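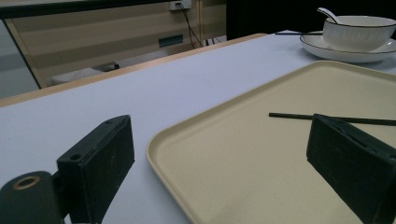 Put the Chopsticks on the Tray and Leave Them There

Hendrik Jansen
Mar 23, 2022

Most lunch places I eat in have stopped setting a table. You pick up a tray, you pick up a bowl, and at the end of the line there is a can full of chopsticks and forks. You take what you need and carry the whole thing to a seat. I have no quarrel with the line. My quarrel is with the can.

A can of chopsticks by the register means that every customer reaches in. People grab four and put two back. They pull out one long and one short, or one with a pattern and one without, and they stand there digging for the match while the soup cools and the line backs up behind them. The ends that go in your mouth are as likely to be up as down, depending on who filled the can.

I think the kitchen should lay the pair on the tray before the tray goes out. The bowl can come later, from the counter, with its saucer. The chopsticks should already be there when the customer picks the tray up.

I worked for 11 years in the dining room at Nirkport, where we served 600 lunches on a normal day. For most of that time we used the can. Then we switched to laid trays, and the complaint I heard from the dish room was that it added a step. It did add a step. Somebody had to stand at the rack with a bin of clean pairs and put one on each tray. But the matching was done once, in the back, by a person with clean hands and good light.

The second complaint was that chopsticks roll. Round ones do, on a flat tray. The answer is a tray with a raised rim, and chopsticks that are square at the thick end. We bought 1,000 of the square kind and the rolling was over. A rim costs a little more and makes the trays harder to wipe in the corners, and I would still buy it.

There is also the matter of what goes on the tray and what does not. My view is that a tray should hold very little. I have been handed trays at Culavmont with a paper mat, a folded napkin, a card about the soup, a sauce dish and a wrapped mint, and had to move half of it to find room for the bowl. A plain tray in a light color, with a pair of chopsticks on it, is enough. You can see at once whether it is clean. On a dark tray you can't, and I suspect that is why some places like dark ones.

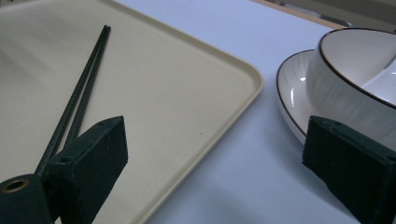 Dark chopsticks on a cream tray, with a rimmed bowl and saucer on the table beside it.

The saucer deserves a word too. Yoo, who ran the counter after me, wanted to drop saucers to save washing. I was against it then and I am against it now. A hot bowl is easier to carry by its saucer, and broth that slops over the side lands on something you can lift off and rinse. Without one it runs across the tray and gets to the chopsticks.

Sekanum, the place down the street from me, went back to the can last year. They have 57 seats and the owner told me it was simpler. For the staff I am sure it is. I ate there last week and found my pair on the third try.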